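How to Clean a Small Tabletop Conveyor Belt

A short belt conveyor on a bench picks up more grime than people expect. Hands touch it all day, parts slide across it, and dust settles whenever it sits. This page covers the green PVC belts with aluminum side rails that we use on the packing and sorting benches at Paltelen. The same steps work on most smooth belts of this type. Belts with a fabric top or raised cleats need a different method.

Set aside 85 minutes the first time you do it. After that it goes faster.

What you need

Two spray bottles, one with plain water and one with dish soap mix
12 lint-free cloths
A soft nylon brush (an old toothbrush is fine for the rails)
Wooden craft sticks
Masking tape
A bin for small parts you pick up along the way

For the soap mix, put 5 ml of dish soap in 1,000 ml of warm water. Stronger mixes leave a film that takes longer to rinse than the dirt took to remove. Do not use acetone, paint thinner or bleach on PVC. We had a belt at the Eltden shop go stiff along one edge after someone wiped it with thinner, and it never tracked straight again.

Before you start

Switch the conveyor off and unplug it. If other powered equipment shares the bench, shut that down as well and follow your site's lockout rules. Move anything loose off the belt. Stick a piece of masking tape on the belt so you can tell when you have gone all the way around.

Look at the belt from a low angle with the overhead lights on. Straight down, a green belt can look clean when it isn't.
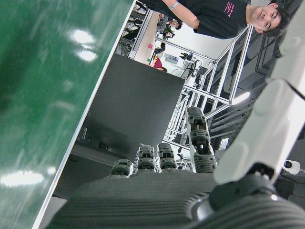
Smudges are the most common problem on a glossy belt, and they come in two kinds. Greasy ones have soft edges and smear when you push a dry cloth through them. Dried ones, left by an earlier wipe with too much liquid, stay put until they are dampened. Streaky marks like the ones on this green surface stand out best close to where the lights reflect, so shift your head until the bright spots sit next to the area you are checking. Work out which kind you have before you spray anything. Greasy smudges need soap. Dried residue often comes off with water alone.

Cleaning the belt

1. Dry wipe first. Fold a cloth into quarters and wipe across the belt, from the far rail to the near rail. Turn the cloth to a clean face when it looks gray. Don't scrub. Grit under the cloth makes new scratches.

2. Spray the cloth, not the belt. Liquid that runs under the rails ends up on the slider bed and makes the belt drag.

3. Wipe one section at a time with the soap mix. A section as long as your forearm is about right. Overlap each one a little with the last.

4. Go over the section again with a cloth dampened in plain water, then dry it with a fresh cloth. If you let it air dry you will get streaks.

5. Advance the belt by hand to bring up the next section. On the Shek drive units you need to release the tension lever first. Keep your fingers away from the end rollers — the gap is tighter than it looks.

6. Deal with specks. Small pale specks are usually bits of cardboard or label adhesive. Lift them with the flat end of a craft stick. If a speck doesn't move after two tries, it may be a nick in the surface, and you should leave it alone.

7. Clean the work surface behind the conveyor while you are there. Take out any bins, wipe under them, and wash them in the sink if they need it. Put each bin back empty, clear of the far rail, so that nothing rubs when the belt starts. A bin set at a slight angle, like the pink one here, is fine as long as there is open surface between it and the rail.

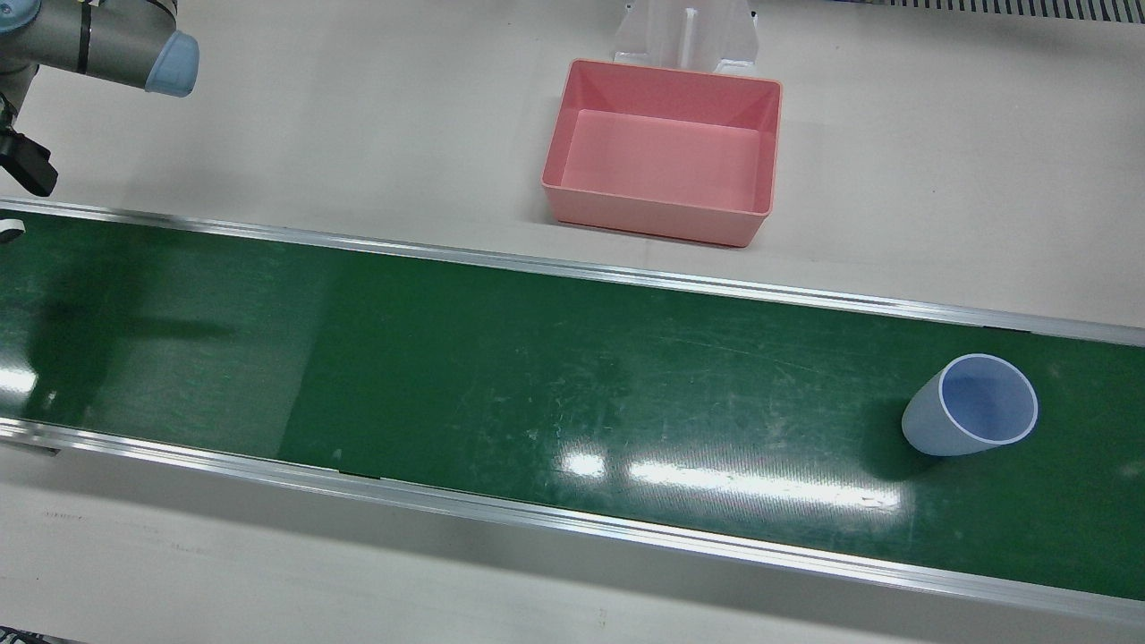

8. Do the rails last. Brush along the rails from one end to the other, including any groove, and catch what comes out with a damp cloth. Aluminum shows water spots, so dry it right away.

Scratches and wear

Fine scratches are normal and don't affect how the belt runs. You can't polish them out of PVC, and rubbing compound only leaves a dull patch. What you are looking for is anything you can catch with a fingernail, any cut that reaches an edge, and any spot where the fabric backing shows through. Those mean a new belt.

Checking your work

Set something light and smooth-bottomed on the belt, plug the conveyor back in, and run it at the lowest speed. We use a plastic cup. It should ride along without turning or creeping toward either rail. If it turns, there is probably a sticky patch under part of the base. Stop the belt, mark the spot with tape, and repeat steps 3 and 4 there.

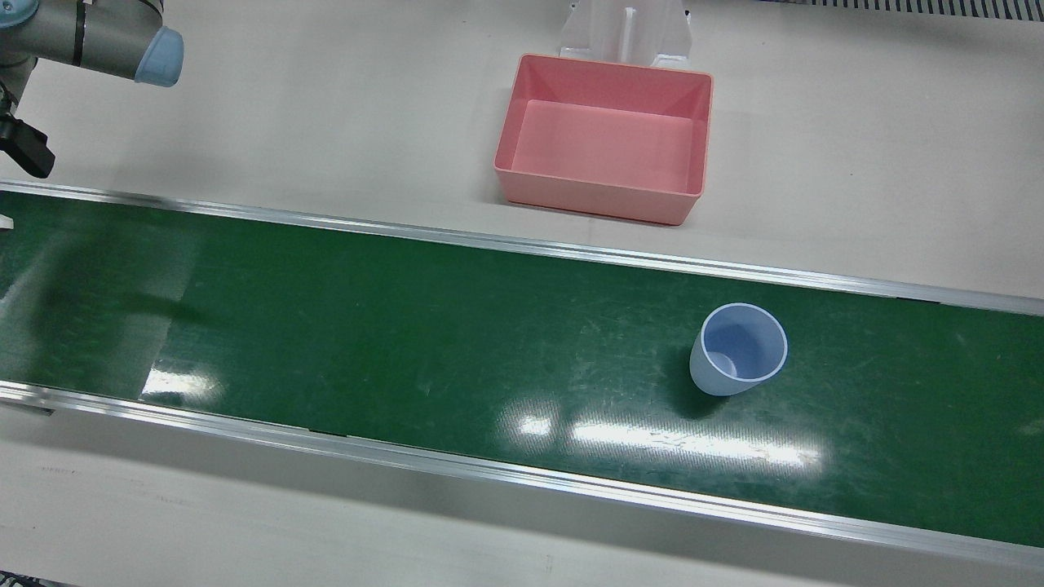
Page last changed: July, Premwood bench guides, revision 13

Stand the cup with the open end up, as shown, so that the narrower end is on the belt. With the wide rim down it is too stable to tell you much. Scuffs and pale streaks will still be visible on an older belt after cleaning, so go by touch as well. A clean belt feels even and slightly slick. A soapy one squeaks under a dry fingertip and needs another rinse.

How often

Dry wipe at the end of every shift. Do the full cleaning once a month, or sooner if parts begin to stick. Wash the used cloths separately and skip the fabric softener, which leaves a coating that transfers to the belt.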